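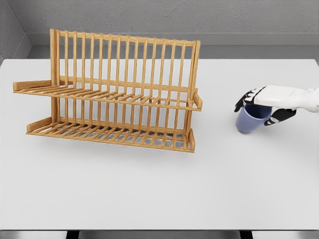
# Rarwood: Frequently Asked Questions

Hello, and thank you for stopping by! We get a lot of lovely mail through the contact form, and many of the same things come up again and again, so we've tried to put proper answers to them in one spot. Last updated 24/11/2020.

### Who is in the band?

Rarwood is Joaquín Toledo (vocals, guitar, the occasional slightly wheezy harmonium) and Ettore Galli (drums, piano, and most of the arranging). We've played with plenty of wonderful people on stage and on record, and you'll find them all credited in the liner notes, but when it comes to writing the songs it has always been the two of us in a room.

### How do you say the name?

"RARE-wood." We answer to "Raw-wood" too, having been introduced that way on the radio more than once.

### When is the new record coming out?

*Jeddale* comes out in January on Cerkholm, the same label that put out our first EP. It will be on all the usual streaming services on the same day as the LP. We did think about letting the vinyl go out early, but pressing plants being what they are just now, we didn't want to promise anything we couldn't keep.

### Is there a limited edition?

Yes! The first pressing has 300 numbered copies on green vinyl, with a lyric booklet that Joaquín lettered by hand (and then lettered all over again after a spelling mistake on the back page). The numbers are given out in the order the orders come in. We're sorry, but we can't hold a particular number for you, even if it's your birthday. The black vinyl isn't numbered and we plan to keep it in print.

### I ordered the EP and the LP together. Will they ship separately?

They'll go out in one package when *Jeddale* is ready. If you'd like the EP sooner, write to us with your order number and we'll split it up for you. You would need to pay the extra postage, and I wish we could cover that, but it adds up awfully fast for a band our size.

### My download code doesn't work!

Nine times out of ten it's a zero that looks like the letter O, and that's our fault for picking such a pretty typeface. Try swapping them. If the page still says the code has been used, send us a photo of the card and we'll email you a fresh one. Please don't post the photo in the comments, or somebody quicker than you may get your album.

One special case: EP cards numbered 3409 through 3968 were printed with the old web address on them. The codes themselves are fine. Just type them in on the Downloads page of this site and ignore what the card says.

### Will you be touring?

We'd love to, and we miss it more than we can say. The dates that had to be called off this spring haven't been rescheduled yet, and we'd rather wait until we can play them for certain than move them a third time. Tickets for the show in Ho will still be good for the new date, or you can ask for your money back from wherever you bought them. When there's news it goes to the mailing list first and then up on the Shows page.

### Can I cover one of your songs?

Please do! If you're singing it at home, at an open mic or in a video for your friends, you don't need to ask. If you're planning to release it, you'll need a license in the ordinary way, and Cerkholm can point you to the right form. Either way we'd be tickled to hear it. Ettore keeps a playlist of them and puts it on in the van.

### Do you have sheet music or chords?

Chords for the whole EP are on the Lyrics page. A few songs use a tuning with the low E string dropped to D, and one of them ("Ferry Song") has a capo at fret 2 on top of that, so if it sounds wrong when you play along, check there first. The *Jeddale* chords will go up once the record is out. There aren't any full piano scores yet, though Ettore has been saying he'll write some for as long as I've known him.

### Would you play at our wedding?

We've played a few, and cried at all of them. Use the contact form, tell us the date and the town, and let us know whether there's a piano. We do say no to long lists of requests, mostly for your guests' sake.

### I want to use a song in a film, a podcast or a class.

For films and podcasts, write to Cerkholm and tell them which song, how much of it you want, and where the finished piece will be shown. Teachers are welcome to play our music in class, and we'll gladly send lyrics in large print if that would help.

### I wrote to you and haven't heard back.

We're so sorry. We do read everything, but we answer it ourselves, usually in the evenings, and sometimes a letter is so nice that we put it aside to answer properly and then it sits there. Give us two weeks and then write again with "second try" in the subject line. Those go to the top of the pile.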